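Halance Community Help > Visits and Group Bookings

Preparing a group for the robot handling demonstration at the Altden open day

Posted by Halberd_Office, 17/11/2018

Our adult education program has been offered places at the next open day held by Altden, at the Qiu Street site. The group will number 27 learners and one member of staff. The invitation refers to a "handling demonstration" and provides very little further information.

I would be grateful for advice from organizations that have attended. In particular, I wish to know whether the entire group may watch the demonstration together, whether learners are permitted to operate any of the equipment, and whether the room is suitable for a learner who uses a wheelchair. Our insurance office has also asked whether protective clothing is required. I have written to the address on the invitation and have received only an automatic reply with the reference number 1334.

Zihan Gu

I attended in June with a party from the Zadasum Learning Center and can respond to most of the points raised.

The demonstration is given to half-groups. A party of 28 will be divided into two, and each half is received in the work room while the other attends a talk on the ground floor. The halves then change places. You should allow the full morning. The published schedule does not include the time needed to move between floors, and our second session began late for that reason.

Visitors were permitted to operate the hand-held gripper under supervision. Each person who wished to take part was shown how to open and close the fingers and was then asked to pick up a small carton from the bench. The robot arm itself was operated by staff only. Participation was voluntary, and several of our learners preferred to watch.

With regard to access, there is an elevator from the rear entrance on the parking lot side. It must be requested in advance, and the request should state the width of the chair. The front entrance has four steps and no ramp. Staff moved two benches for us without difficulty once they had been informed.

Protective clothing was not required. Visitors were asked to tie back long hair, remove lanyards and leave bags in the cloakroom. Closed shoes were requested in the confirmation letter, which reached us only two days before the visit.

The work room is an ordinary office with a brick wall along one side, and regular staff may be at their desks during the session. Learners should be advised to keep their voices low. I attach one photograph for the use of your insurance office.

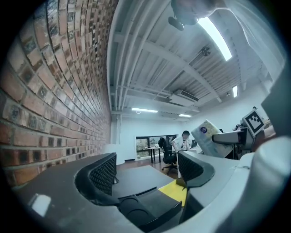 Gripper fingers in the work room, Qiu Street site.

The pads on the fingers are black and have a fine texture. Our learners asked a good many questions about them, and it may be useful to prepare the group with a short discussion of grip and friction beforehand. The black-and-white square marker by the robotic device was also a subject of interest. Our guide spoke about such markers only briefly, so a learner with a technical background may wish to raise the matter.

For written confirmation, I recommend telephoning the visits desk at extension 677. Replies by email were slow in our case also.

Marlow_Annex

We went two years ago. It was good. Parking is limited, so take the bus if you can. I do not recall any robot arm, but they may have changed the program.

Halberd_Office

Thank you both. I have telephoned extension 677 and the elevator has been reserved for our group. The visits desk confirmed the arrangement for half-groups and will send the letter regarding shoes in advance. I have also been asked to supply a list of names, which was not mentioned in the invitation. Other organizations may wish to have theirs ready before calling.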